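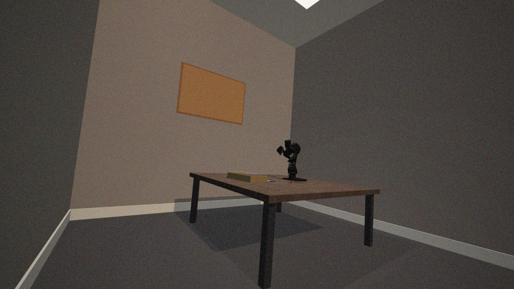
Dranville, November

Swap night at the Ratska hall: sourdough, rye and everything else (thread open)

pallavi_j
So happy with how the first swap went that I'm starting the thread for the next one right away! For anyone new, you bring a loaf (or two), you take home somebody else's, and in between we eat far too much butter. All flours welcome. Last time we had rye, spelt, a gorgeous walnut thing and a focaccia that was gone before I'd hung up my coat.

I'd love a theme this time and I'm voting for rye. It's the right month for it. Dark, sticky, caraway, a bit of molasses, thick slices with cold butter. Who's in?

wouterp
In, and yes to rye! I've been making the one from the old Van Leeuwen booklet, the one with the soaked crusts. You take the ends of your last loaf, toast them until they're nearly too dark, pour boiling water over and leave them overnight. It goes in the dough the next day and the smell is unreal. Mine comes out at 794 grams after baking, which fits my tin perfectly.

mieke_b
Love this! But can we please not make it rye only? My kids won't touch it and they talked about the focaccia all week.

pallavi_j
Ok ok, rye "encouraged." Focaccia is always welcome, Mieke, I'd never turn one away.

luuk.s
I'm going to be a pain about the soaked crusts. I've tried it both ways and I think it makes the crumb gummy. You get the same color and more flavor from a spoon of dark malt, and you don't have to plan a day ahead. Also, caraway covers everything up. A good rye shouldn't need it.

wouterp
Gummy means underbaked! Or sliced too early. How long do you let yours sit before cutting?

luuk.s
Couple of hours.

wouterp
There you go. A full day, wrapped in a towel. Two if you can stand it. I know it's torture, but the crumb sets up and the sour comes forward, and then try telling me the old bread isn't doing anything.

luuk.s
I'll give it a full day. I still say malt.

agnese_kivi
My grandmother would have chased you both out of her kitchen! She scalded part of the flour, kept it warm by the stove half the day, and added the starter once it had gone sweet. No malt from a jar and no old crusts. Caraway always, Luuk, always, and a lot of it. I make 2000 grams of dough at a time and bake it as one big loaf on the oven floor, brushed with potato starch glaze while it's still hot. It keeps for over a week and it's best on day four.

pallavi_j
Agnese, please, please bring that one. And would you write up the scald? I tried one last winter and it went sour and thin and smelled like wet cardboard.

agnese_kivi
Probably too cool. If it drops to lukewarm for hours, other things start growing before you want them to. I do mine at 156 Fahrenheit to begin with, in a heavy pot with a lid, and the pot goes in a box full of towels. Stir it now and then. You'll know by tasting it, it should be like thin honey porridge. Let it cool before the starter goes in or you'll kill it.

mieke_b
I don't even like rye and now I want to make this.

luuk.s
Fine, I'll try it with caraway. HALF the caraway.

agnese_kivi
Half of a lot is still a lot :)

wouterp
Starter question while everybody's here. I've got the Rellel flour at the moment, the coarse one, and my starter has gone wild on it. Doubles before lunch and then it's flat and sharp by dinner. Is anyone else feeding with that?

mieke_b
I am! I gave mine less starter and more flour at each feed and it calmed right down. Cooler spot helps too, mine lives on the cellar stairs.

luuk.s
I'd just mix it stiffer. Stiff rye starter is so forgiving, you can poke a hole in it and forget it for a day.

wouterp
Trying both, thank you!

pallavi_j
Practical bits: doors at 6:30 p.m., butter and salt are on me. Please put a scrap of paper with your loaf saying which flours and whether there are nuts or seeds in it. Bring your own bread knife if you have one you like, the hall ones are terrible. And a towel or bag to carry your new loaf home.

mieke_b
Can I bring soup?

pallavi_j
Mieke, YES. What kind?

mieke_b
Split pea. There'll be a pot without the sausage too.

agnese_kivi
Then I'm baking two loaves.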